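Trernido Two-Arm Cell: Setup and Care FAQ

5 min read

We use cookies to remember your settings. Accept | Manage

Last updated 17 February 2026

These are the questions that come up most from people who set up or look after a Trernido cell, whether on the real bench in Gordale or in the simulator. If you are new to the cell, read the first three answers before you power anything on.

What do I need to check before the first run of the day?

Check that both arms are parked, both hands are open, and the counter is clear of anything that is not on the task sheet. Then start the controller and wait for the status light to go solid green. This takes 80 seconds from a cold start. If it is still blinking after that, shut down and try once more before you call for help.

Do I have to set up in the simulator first?

Yes, for any new layout. Build the layout in the simulator, run the reach check on both arms, and only then copy it to the bench. A layout that fails the reach check in simulation will fail on the bench too, and on the bench it can cost you a finger joint. Layouts that have already passed can be loaded straight from the library.

What is the start pose?

Both arms come in from the near side of the counter, one on each side of the work, with the hands raised and open. Neither hand should be touching an object when the task begins. In the produce layout, the foam tray with the red pepper goes between the hands, the basket stays at the left corner, and the plate sits to the right, farther back than the tray.
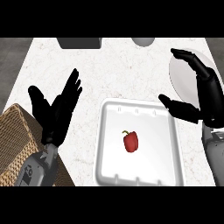
How close can a hand be to an object at the start?

The clearance setting is 36 millimeters by default, measured from the nearest fingertip. You can raise it in the layout file. Please do not lower it. If the software reports a clearance fault, move the object first and the arm second — moving the arm changes the start pose for every task that shares the layout.

The hand looks right but the controller says it is out of pose. Why?

Usually the finger zero has drifted. Open the hand fully from the service menu, let it settle, and run "Zero fingers" for that side only. If the fault comes back the same day, look at the wrist connector. A pin that is slightly bent will give good readings until the wrist turns.

In the simulator the cause is nearly always an old hand model. Check that the model version in your layout file matches the one on the controller.

How do I clean the hands?

Use a lint-free cloth, lightly damp with plain water. Wipe from the palm out to the fingertips, then go between the fingers. No alcohol and no kitchen spray, as both dry out the finger pads. Power must be off at the wall. The stop button alone is not enough for cleaning.

After runs with real produce, wipe the hands the same day. Dried juice in a joint is slow work to get out.

How often do the finger pads need to be changed?

Every 104 hours of run time. The counter is on the service page and has to be reset by hand after the change. Replace all the pads on a hand together, since a mix of old and new pads grips unevenly. We buy ours from Zollik, and the order code is inside the lid of the spares box.

Can I use a different tray or plate?

Yes. Add it to the object list with its outside measurements and rim height, and run the reach check again. Light trays can slide when a fingertip brushes the rim. On the bench, you can put a thin non-slip mat underneath, but remember to add the thickness of the mat to the counter height.

What should I do after a collision stop?

Leave the arms where they are. Write down the fault number, take the object away if it comes free easily, and then use "Slow retreat" to back off one arm at a time. Look over the fingers and wrist on both sides before you restart. If a finger will not close all the way, tag the hand and leave it for service.

Who handles repairs?

Pads, cables and finger zeroing are done in house. Anything inside the wrist or forearm goes to Gebretsadik. Turnaround is almost 5 weeks at present, so check the spare hand before you send one out. The next full service of both arms is planned for March, and the bench will be closed while it is done.

Where do I report a mistake in this page?

Use the form on the cell's support page and give the title of the question.

Was this page useful? Yes (36) No (5)
Share | Print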